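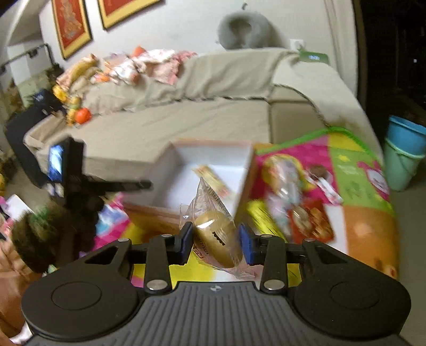

Figure 1. A wrapped snack between the two fingertips.

Our report looks at turnout in the Cillovent town council race last April, and at why so many people who were signed up to vote stayed home. Nia Sayce and I (Seren Bevan) picked the subject after our civics class, where we found out that only two of our classmates' parents could name their own council member! We thought that was worth a closer look, and we ended up spending far more evenings on it than we had planned.

Cillovent has 3,278 registered voters. In the April race 800 of them cast a ballot, and 427 of those came from the Jarman ward alone, where the seat was being fought over the new bus route. The Skellar ward had one name on the ballot and a very sleepy election, as you might guess.

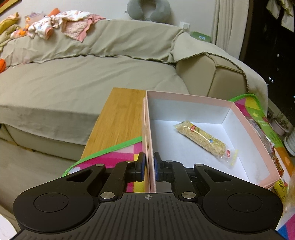 We talked with 16 people outside the library, most of them in the late afternoon when they were on their way home from work. They were all very kind to us, even the ones in a hurry. The answer we heard most was that they hadn't known there was an election - a couple of them thought the council was picked in November along with everything else. One man told us he votes for president every time but had never once voted for council, and then he stood there and asked us questions for a good ten minutes.

Nia thinks the town should move the race to November. I'm not so sure, as I worry the council names would get lost at the bottom of a long ballot, and we went back and forth on this quite a lot (our teacher can tell you). We do both agree that a plain postcard mailed to every voter in March would be a good start, and we have sent that idea to the town clerk.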